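Gripper setup on the Dumik cell

The Dumik cell is back in use after its August overhaul. Snežana Petek spent 2 afternoons on it, most of that time on the gripper, which had been closing slightly to one side since the spring.

Both fingers came off for cleaning. The mounting screws on the left one had worked loose, so all of them were replaced and set to the torque on the Eltby sheet. After that she ran the open and close cycle 15 times with nothing between the fingers, zeroed the gripper and saved the new offsets. The old ones are still in the Pumphrey folder under the previous name. Please leave them there until the end of the quarter.

The simulated cell got the same offsets. If you run a job in simulation first, reload the model before you start, or you will be working with the old finger position.

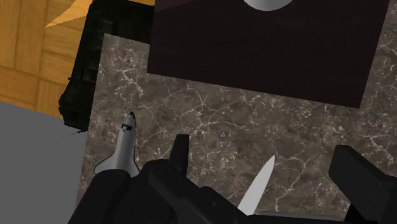

The simulated gripper over the marble countertop, with the toy shuttle and the knife.

Routine care stays mostly as it was. Wipe the finger faces at the end of each session and check that the cable has slack at the wrist before you move the arm. The screw check now falls every 2 weeks and goes in the log with your initials. The cycle counter read 3580 when the cell was handed back, so use that as the starting point for the next service.

Spare finger pads are on order from Rellby. Until they arrive, keep the closing force at the lower setting, and tell Snežana if the fingers start to drift again. She would like the job name and the counter reading along with it.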